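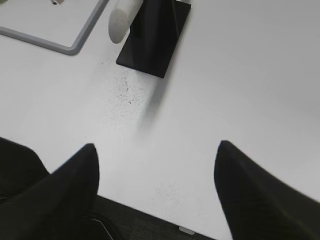 A robot hand does not need five fingers. The one we are building in the Bikatgate shared workshop has two, and that is enough for picking up most small things. Both of ours are black, and each one narrows to a tip. We test them over a white table. Dark things, like a black block, are easy to tell apart from a white table – even tiny dark specks show up.

Home | Build | Robots | Ask Us

How Two Fingers Grip
By Pidudari Kids, Jun 23, 2023

A motor pulls the fingers together. When they touch something, they have to stop at the right time. Stop too soon and the thing drops. Stop too late and it might get squashed.

So we give the motor a number. On our hand, 2 means wide open and 100 means fully shut. For a paper cup we start at 60 and go up a little at a time.

Try it yourself. Use just your thumb and one finger to pick up a grape, then a coin lying flat. Which one is harder? Robots find flat things hard too – there is no edge to get under.

221 shares | 2 comments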